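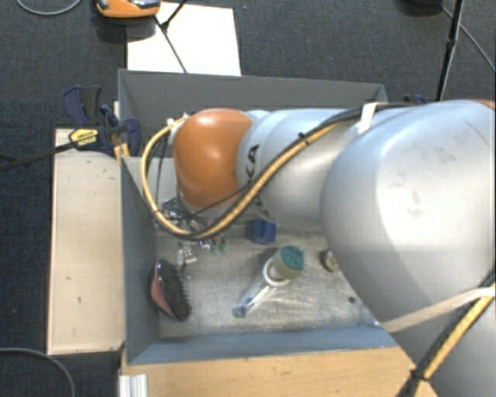 3.2 Who answered, and who didn't

Figure 4. Grey bin holding a few small objects.

I posted 2,085 questionnaires round Peltgate in May, asking people what they keep in their kitchen drawer of odds and ends, and 1,695 came back, which I was thrilled with! Selina Trummer (my co-author, far more patient than me) read the lot. We then rang 29 households for a longer natter, mostly at teatime. Plenty of them kept keys for locks they'd long since lost, and were quite cross when I asked why. I come back to the keys in section 4.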